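Grakine one-on-one notebook: my review after a spring of using it

I manage a team of nine at a mid-sized parts distributor, and until this year my one-on-ones were a mess. I'd walk in with a sticky note, talk about shipping delays for half an hour and walk out with no idea how the person across from me was doing. So when a friend at Indirholm passed along the Grakine notebook (she'd bought two by mistake), I figured I had nothing to lose.

It's a plain hardcover with 53 spreads. The left page is for whoever you're meeting with, and the right page is for you. Each left page has 4 prompts, and you're supposed to let the other person pick one and start there. That sounds tiny, but wow, it changed who does the talking! My quietest guy in receiving picked "What am I waiting on you for?" in our very first meeting and kept going for twenty minutes. I owed him three decisions. I had no clue.

The right page is where I struggled. There's a box called "What I got wrong this week" and you're meant to read it out loud. I skipped it for a month, then tried it in May with my deputy, and my ears were burning the whole time - but she told me two things afterward that she'd been sitting on since the warehouse move.

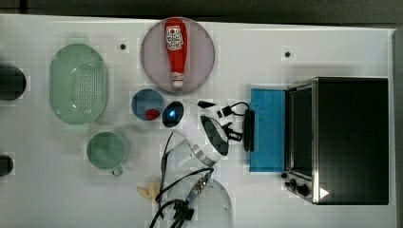 Theophilus Darko wrote to me after my first post on this: "I'd be careful with that box. We used the same notebook at Wultilstead and a couple of managers turned it into a confession every single week. People got tired of comforting their boss. Once a month was plenty for us."

Fair point, and I've cut back to every fourth meeting or so. It does feel less like a performance now.

A few gripes. The paper is thin, so gel pens bleed through. The index at the back is useless if you meet with more than five people, and I ended up using colored tabs. And the little guide tucked in the cover talks down to you a bit. I've been managing people for years, I don't need a paragraph on eye contact!

I also tried the Mudaliar card deck for comparison. Nice cards, good questions, but there's nowhere to write anything down, and by the next meeting I'd forgotten what I promised. The notebook wins for me on that alone.

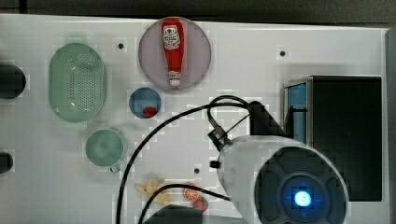 Who should buy it

New managers, for sure, and anyone whose one-on-ones have turned into status updates. If your team is bigger than mine, get one per person or you'll be flipping pages forever. I've ordered a second one for the fall.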